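# Best way to clean and organize a shared desk without wrecking the keyboard?

Okay, so I just moved my stuff up to a desk on the upper level at work (open floor below, railing behind me, very nice light) and I get one afternoon to make it feel like mine. The desk itself is light wood. The keyboard is a plain black wired-or-wireless-I-honestly-don't-care one that came with the spot, and when I tipped it over the trash can a LOT of crumbs fell out. How do you all clean these? And what do you keep on the desktop? I have a plant, a little framed print and too many markers. 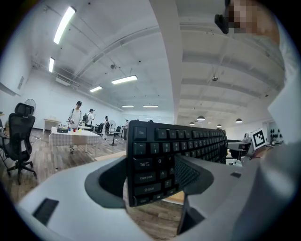 **Kauko Sjöberg** · 651 points · 31 July 2021

Unplug it first, or take the batteries out. Then hold it up on its side, at a slant, and tap the back. I start at the Esc end and work along the function keys, then turn it around and do the other end. A soft paintbrush between the rows gets most of what's left.

For the key tops, a barely damp cloth with a drop of dish soap. Do Tab, Caps Lock and Shift twice – that left side gets grimy on every keyboard I've ever owned. Don't spray anything straight onto it! I did that at my old job in Brumville and lost the whole bottom row.

The desk I'd wipe last, once all the dust has landed on it. Let it dry before you put paper down.

**Ritva Ikonen** · 42 points

Agree with Kauko on the cloth. On what to keep out: I clear the whole top, put the keyboard back first, and then see how much room is left for the nice things. My plant goes on the left because I'm right-handed and I knocked the last one over with my sleeve (soil in the keys, don't ask).

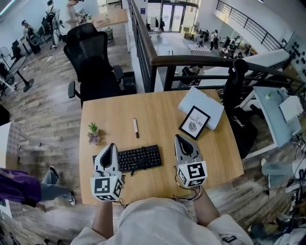 A succulent in a small pot is about perfect, it hardly wants any water and it doesn't drop leaves everywhere. Frames do best in a far corner, leaning a bit, where you can see them but your elbow can't. For the markers, keep one dry-erase out and put the others in a box. If you can get hold of a little side table, put the box on that and you've got your whole desk back – mine was 18 dollars secondhand and I love it.

Oh, and hang your bag on a chair so it's not on the desk at all.

**Filport**

just buy a new keyboard, they're cheap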